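Textiles and Trade, Week 5 handout: Indigo and the blue cloth market 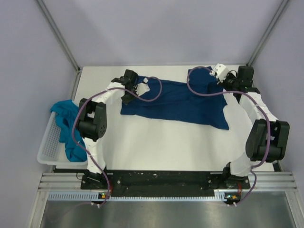
Vy Kim asked last week whether cloth sold as indigo in Cudville was always dyed with indigo. It was not. Logwood was cheaper, and some sellers used it under a first dip of indigo.

Terms to know
Vat: the tank of reduced dye.
Dip: one soaking, followed by airing. Dark shades took up to 8.
Crocking: dye rubbing off on skin or other cloth.

The Jurik ledger lists 270 bolts for December. Note the price gap between light and dark shades.

Reading: Pan, chapter 5. Bring one question on dye fraud to section.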